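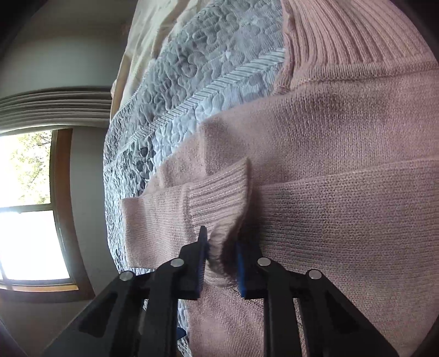 Every few weeks somebody in this field announces a bigger pile of examples and expects applause. Plutside's latest release has 2752 clips of people handling clothes in ordinary homes with a gripper held in the hand, and I've spent more evenings than I'd like going through it. Take the pink sweater, spread over a quilt by a window, with the two blue pads of the gripper closing around part of a ribbed cuff. It's a good place to grab. It was also picked by a person, who already knew what a sleeve was and where the thick knit would be easy to hold.

That's my trouble with the whole approach. The clip records where the hand went. It doesn't record the looking and the small change of mind on the way down. We hand the learning system a tidy answer and hope it works out the question.

I'm told volume takes care of this. Maybe. At Gotine we trained on 300 folding clips, then on up to 6 times that, and the larger set gave us a policy that failed in the same places with more confidence. Wool stretched. Sleeves went under the body and stayed there. What we lacked was bad grabs, the ones where a cuff slips out and the person has to go back for it. Collectors throw those away because they look like mistakes, and I suspect the pay per finished clip has something to do with it.

I don't want the collecting to stop. Homes beat lab tables, and a hand-held tool beats dragging an arm up the stairs. But I'd trade half the next release for 5 honest hours of fumbling, left uncut. Plutside plans another batch in July. I'll read the failure counts first, if they print any.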